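From: Flurina Pfister
To: the nail and hand care list
Subject: Re: Gel polish lifting at the side after four days

Hello Brodie, hello all,

Brodie Hollis wrote:

> I have been doing my own gel at home since last winter and I can't get
> past day four. It always starts on the same side of the nail, near the
> cuticle, and then I pick at it and the whole thing comes off in one
> piece. I use the Vesomance base and color, two coats, the small Bisgaard
> lamp. I wash my hands a lot at work. I have tried a new primer, I have
> tried three coats, I have tried no top coat. My sister uses the same
> bottle and hers stays on for two weeks. Is it my nails or is it me?
> Also, does anybody push back the cuticle with a metal tool? It scares
> me a little.

Thank you for writing so exactly what you do, it makes it easier to answer. English is my third language, so please ask if something is not clear.

I had the same problem for a long time. I think it is not your nails. When the gel lifts always on the same side, I would look first at the hand that holds the brush. If you are right-handed and it happens mostly on the right hand, then you paint with the left, and the gel goes over the edge on one side and touches the skin. You don't see it because the layer is very thin there. After the lamp it is hard, and each time the skin moves, it pulls a little. On day three or four the water comes under.

What I do now is this. After each coat, before the lamp, I turn the finger and look at it from the front, from the tip, with a strong light. If there is gel on the skin I take it away with a thin wooden stick, with a little alcohol on it. Then I put the finger in the lamp. I do the thumbs last and separately. In many small lamps the thumb lies on its side when you put in the whole hand, so the gel runs down to one side before it is hard. I don't know your Bisgaard, I have the Inotel with the flat bottom, but the thumb is the same for everybody.

Please be careful also with gel on the skin for another reason. Halldóra Eyvindsson wrote on this list in February about her allergy, and it began exactly like this, with small amounts that were not fully cured and touched the skin every time. First it was only itching at the sides of the nails. Now she can't use any gel, and she had to tell her dentist too. So if your fingers itch or become red, stop and go to a doctor. Don't change to another brand to try.

About the preparation. I file the surface very lightly with a buffer, and I mean lightly, four or five strokes for each nail. At the beginning I used a 100 file on the natural nail because a video said so, and my nails were thin like paper for the whole summer. A 100 file is for artificial nails. Leif Hauksdóttir told me that she never goes under 180 on a natural nail and I follow her. After that I brush away the dust with a dry brush, also in the corners, and I wipe with a cleanser and a cloth without lint. Then I don't touch anything. No phone, no hair, no cat. I put everything I need on the table before I start.
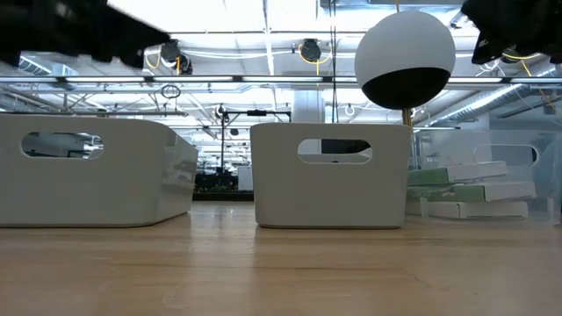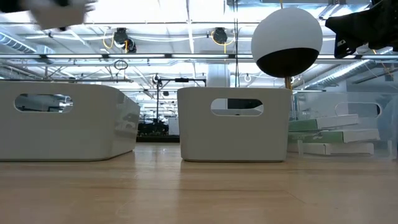 White bins with an oval handle, on a wooden table.

Now the cuticle. There are two different things and I mixed them up for years. The living skin fold you should leave in peace, only push it softly. The thing which makes your gel lift is the thin dry layer that sticks on the nail plate in front of it. You can hardly see it. If the base coat goes on top of this layer, it holds on to the dead skin and it can't hold on to the nail. I soften it with a remover, the time that is written on the bottle and no longer, then I wash it off and push with a wooden stick which has cotton around it. Þórey Þorgeirsson uses the metal tool, but she has worked in a salon and has a good hand for it. I tried it two times and made a white line in the nail which needed months to grow out. So no, you are not silly to be scared of it. The wooden stick is slower, but for home it is good enough.

If you soak your hands before, wait a good time before you put on the base. The nail takes up water and becomes a little bigger, and when it dries it becomes smaller again under the gel. I do all the wet work in the evening and paint the next morning. Brodie, since you wash your hands a lot at work, this could be important for you also. Don't paint directly when you come home from your shift.

Two more small points.

First, the coats. Three coats is worse than two if they are thick. I take so little color on the brush that the first coat looks ugly, with stripes. This is normal and the second coat covers it. And please don't leave away the top coat. I close the front edge with it, a very small movement along the tip, and again with the base. On short nails it is difficult, I know.

Second, the picking. I do it too. Every time you pull off the gel in one piece, some layers of the nail come with it, and the next gel has a weaker floor to stand on. When one nail lifts, I file down the loose part and put a little Velon hand cream over my fingers so that I am not tempted. In the evening I take it off properly.

Your sister and the same bottle: perhaps she has drier nails, or flatter ones. My nails are very curved and the sides are always the weak place. I would not compare too much.

Could you write back which hand it is, and if the thumbs are the worst? And how long do you cure the base? In my lamp I leave it for the full 60 seconds, but your base should have its own time on the label, and the lamp should be one that fits with it.

To Leif, if you read this: the person who asked for your old message about filing shapes was me, and I have not found it in the archive. If you still have it, could you send it again to the list? I would like to try the almond shape before my cousin's wedding, and I always make the left side shorter than the right.

Many greetings,
Flurina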